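Vanity in the workshop, bottom drawer won't stay shut

Davau94
Posts: 126

I put a white vanity in my workshop back in August, with a white top and a chrome faucet. The bottom drawer creeps open an inch or so on its own. The upper ones are fine. Floor is a concrete slab and I never checked it for level. Has anyone fixed this without pulling the cabinet out?

ferri_shop
Posts: 2981

Put a level on the top, front to back. Mine leaned forward and two shims under the front cured it. Took me seven minutes.

Essam Sqalli
Posts: 94

I wouldn't start with shims. If the whole cabinet leaned, the other drawers would creep too. Pull the bottom one and look at the runners. One screw backed out is enough.

ferri_shop
Posts: 2981

Not always. The bottom drawer is the deepest and usually carries the most weight. Uppers can sit still on the same slope.

Essam Sqalli
Posts: 94

Then empty it and see if it still moves. Costs nothing. Shimming a cabinet with the plumbing hooked up can stress the drain.

drovness
Posts: 7

Had the same thing. I stuck a magnetic catch on the back of the face frame and stopped thinking about it.

Davau94
Posts: 126

Thanks. I'll empty the drawer tonight and check the runner screws before I touch the feet. The catch is plan B.
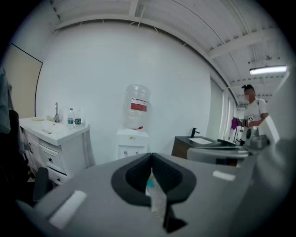

If it comes to shims I'll loosen the drain nut first and post what the level says.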